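Tevham Tea Room: Opening Up, Table by Table

Gallery | Posted Monday, May 18, 2026

The tea room in Tevham reopened in January after two months of work on the floor. It seats up to 20. The pictures on this page are about the part of the day before the door is unlocked, when the tables get wiped and set. Prints can be ordered at the counter; quote gallery number 859.

The tables came from Ridar, a furniture shop that closed last year. They have pale tops that show every crumb and tea ring, so they are cleaned at opening and again after lunch.

Spray and cloths are kept on the shelf by the sink. Cloths are washed every night and folded before they go back out.
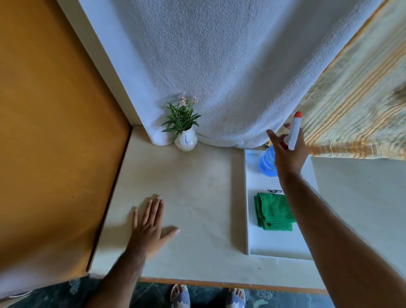

Table 4, morning wipe-down.
Table numbers used to be on cards, which went missing or got soaked. They were dropped in the spring. At this table the number is written in blue on the front of the little white vase, and the pink flowers stay in while the top is cleaned. The green cloth is carried on the white tray, which goes from one table to the next.

Next gallery: the Okora bakery delivery and the back kitchen.

Opening hours and directions are on the contact page. The room is closed on public holidays.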